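Open day walk-round, robot demo bay, Skirkby workshop. Filled in by Sobia Ghauri, July, before doors at 1000. Ticks are mine, and so are the comments (sorry, they run on a bit – I love this job).

**Bay and floor**

- [x] Visitor line taped 745 mm back from the table edge. *Measured at both ends, fine.*
- [x] Cables covered where people walk. *New Brolla ramp by the door is brilliant, a pushchair went straight over it!*
- [ ] Queue sign up. *Still in the office. Will fetch.*
- [x] No more than 20 visitors in the bay at once. *Clicker is on the hook.*

**Arm and controls**

- [x] Emergency stop pressed and reset, both buttons. *Stops dead. Very satisfying.*
- [x] Speed limit set to 300 mm/s and locked. *Slow enough for small children to follow, and they do follow it, noses and all.*
- [x] Kuhlmann controller starts without warnings.
- [x] Key with the operator, not in the panel.
- [ ] Spare pendant charged. *On charge now, look again before doors.*

I ran the Cuvel sorting program twice from start to finish with the guard gate shut, then once more with the gate open to make sure it refused. It did.

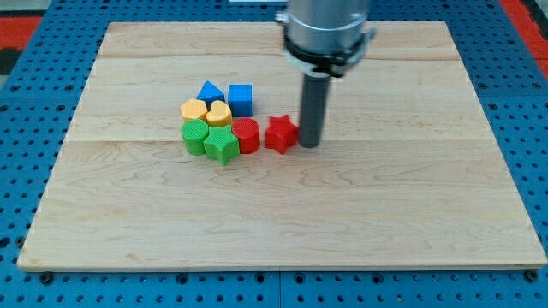
Visitors always ask to have a go, so the hands-off rule needs saying at the start of every demo and again before questions. Please say it cheerfully! Operators should also check what is sitting next to the tool before they press start. With the red star right beside the tip and the other blocks bunched up to its left, any sideways jog wants to be a small one. There's plenty of clear board to the right for showing off bigger moves.

**Table and blocks**

- [x] Board doesn't shift when pushed by hand.
- [x] Blocks wiped and checked for chips. *All good, and the hearts are still everyone's favourite.*
- [x] Collar on the arm checked for tightness.
- [ ] Spare blocks in a lidded tub. *Tub found, lid not.*

**Before doors**

- [ ] Second operator briefed
- [ ] First aid box signed for
- [x] Ear defenders out for anyone who wants them

Bay passed for demos once the open boxes are ticked. Leave this sheet on the clipboard by the gate.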